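Section 3. Clearing the table and laying out the ring and the pair

Read this section before you open the second bag. Everyone opens the second bag first, and the people at the Prakness help desk can tell from the tone of your email.

You will need the Kurasia set, a table you are fond of but not too fond of, a soft cloth, and 46 minutes in which nobody is going to serve dinner on that table.

3.1 Preparing the surface

1. Clear the table. Moving everything to one end counts as clearing only if the end stays where it is.
2. Wipe with a dry cloth, along the grain if the table is wood. Old stains can stay. They have seniority, and the printed parts don't mind them.
3. Check that the table doesn't rock. If it does, fold a piece of card under the short leg. The packing slip is the right thickness and has no other purpose after May, when the return period ends.

CAUTION: Do not work on carpet. Parisa Arabzadeh, who wrote the first version of this guide, lost a spacer to a shag rug and still brings it up.

3.2 Laying out the ring

4. Take the lime-green ring from bag 2 and set it down flat on the table, well in from every edge. Leave bare surface on all sides of it.
5. Look at the face. You should find one round hole in the middle and the small openings arranged around it. Blow out any printing crumbs. Do not dig at them with a knife.
6. Press lightly on the rim with one finger. The ring should sit flat. If it see-saws, turn it over. If it still see-saws, see Section 7, "Warped Parts and What to Say About Them."

NOTE: Sets sold under the earlier name, Zalberg, came with a thicker ring. It works the same way and takes longer to find a box for.

3.3 Joining the pair

The pair is one blue piece and one black piece. They go together in exactly one way, although they will let you believe in several others for quite some time.

7. Hold the blue piece with the slanted face at the top and the grooves toward the bottom.
8. Bring the black piece in beside it, rounded end up. The rounded end finishes a little higher than the blue. If the blue stands taller, you have the black piece upside down.
9. Push until the two sit snug. Stop when they stop.
10. Hold the pair upright by the grooved part and give it a gentle shake. One piece should not leave without the other.

The ring on its own on the table, and the blue and black pieces together:
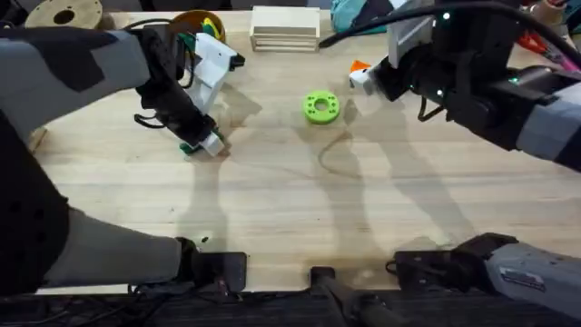
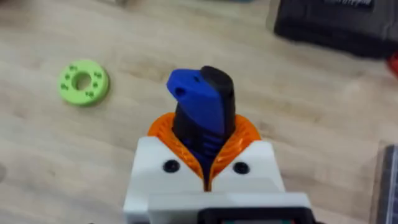

CAUTION: No glue. Triin Rozīte in our repair room has taken in 137 glued pairs and has opened none of them. She keeps them in a drawer and will show you if you ask, at some length.

3.4 If the pair will not join

11. Take the pieces apart and check for a whisker of leftover plastic on the mating faces. Rub it off with a thumbnail.
12. Try again, slower. Most stubborn pairs are being pushed at a slight angle by someone who is sure they are pushing straight.
13. If the fit is still tight after a second try, leave both pieces at room temperature overnight. Do not put them in the oven, the freezer or the dishwasher. We have been asked about all of these, the dishwasher twice.

NOTE: A faint click is normal. A loud crack is a spare-parts order. Use form 2 and choose "Blue" or "Black". There is no box for "Both", so send two forms.

3.5 Before you go on

14. Put the joined pair next to the ring and leave them there while you read Section 4. The Beaulieu base comes out of its box at that point and takes up more room than you would like.
15. Keep the empty bags. The labels carry the batch code, and the help desk will ask for it before it asks how you are.

Section revised February 2018. Steps 11 to 13 used to be one step, and people skipped it.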